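Kisteo Two-Arm Bench, Set-up Guide
Section 6: Comparing grippers with the drawing test

6.1 Purpose of this test

Use this section when you have two or more grippers and must decide which one stays on the arm. The drawing test is quick and the result can be read by eye. A gripper that lets the pen turn or slide will show it in the line. The test does not replace the load test in Section 7.

The procedure was written by Hendrik Fourie for the Villesside workshop. Last revised 24th May.

6.2 What you need

- The grippers to be compared, with their adapter plates
- One whiteboard on a stable stand
- Black whiteboard markers, all of the same type
- Soft padding and clear tape
- The controller with the program LOOP_201 loaded
- The record sheet from Appendix B

6.3 Preparing the arm

1. Switch the arm to Hold and wait until the green light stops blinking.
2. Mount the first gripper. Tighten the four bolts crosswise.
3. Fasten the cables along the wrist with the clamps. Leave enough slack for a full turn of the last joint.
4. On the controller, open Tool and choose the gripper from the list. If it is not in the list, enter the length and the weight by hand.
5. Run Home one time at low speed.

CAUTION: Do not put your hand between the fingers while the controller shows Ready. The fingers can close without a sound signal.

6.4 Fixing the pen

1. Wrap the middle of the marker with padding, then with clear tape. The wrap should be thick enough that the fingers press into it a little.
2. Hold the marker upright between the open fingers, with the tip down.
3. Close the gripper with the force set to 50. Try to turn the marker with two fingers. If it turns, raise the force in small steps, but never over 100.
4. Write the final force value on the record sheet.

Note: Use the same wrap for every gripper. In February we compared a Reritz gripper with fresh padding against a Pillay gripper with old padding, and we had to do all the runs again.

6.5 Running the loop

1. Move the tip above the board until it almost touches. Press Set Height.
2. Park the second arm outside the drawing path. Its fingers may stay over the board if they do not cross the path.
3. Start LOOP_201. The arm lowers the pen, draws one closed loop and lifts again.
4. Wait for the message Done before you come near the board. 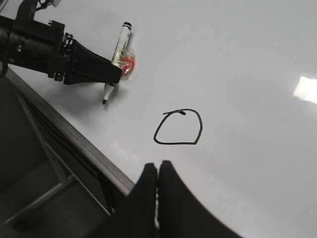

5. Look first at the place where the line closes. A small blob or a short tail at the join is accepted. An open gap is not accepted, and you should check the wrap and repeat from 6.4.
6. Look at the line thickness. If it becomes thin on one side, the board is probably not parallel to the drawing plane.
7. The form does not need to be a perfect circle. Compare it only with the loops of the other grippers, drawn with the same program.
8. Take a photo, clean the board and change to the next gripper.

Note: Reflections from ceiling lamps can hide a weak line in the wrist camera view. Judge the line by standing at the board.

6.6 If something goes wrong

Error 900: the height was not set. Repeat step 1 of 6.5.
The pen jumps at the start: the speed is too high for a soft wrap. Reduce it by half.
The pen slides up in the fingers: the tape is too smooth, or the height is set too low.

For questions about the record sheet, please contact Mandla Joubert.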